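Natália Abreu keeps her complaint letters in a shoebox, filed by how rude they are. She has edited the crossword for the Costbridge newsletter for 12 years and says the rude ones are better written.

"A man in Keltton once sent me four pages about a hyphen," she says. "Lovely handwriting. He was right, too, which spoiled it for me."

The newsletter goes out to 639 households. Abreu took over the puzzle in August, when the previous editor moved to Stisturard and left her a dictionary with the letter Q torn out. She bought another.

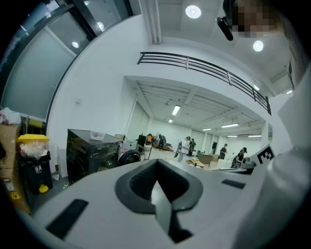
She writes her clues early, in pencil, before anyone is up to ask her things. A grid takes her one morning and the clues take the rest of the week. Puns are allowed if she thought of them.

"People want to feel clever by lunch," she says. "If they feel clever at breakfast, I've been lazy. If they still don't by dinner, they call my house."

Her one experiment was a giant holiday grid with almost 300 clues. Two readers finished it. One of them was her sister, who had been given the answers.

I ask whether she ever gets stuck on other people's puzzles. She looks at me for a while and offers me more coffee.

"I don't get stuck," she says. "I put them down and do something else until they apologize."

The next grid is nearly done. She won't say what one across is, though she did ask me, twice, how I would spell "rhubarb."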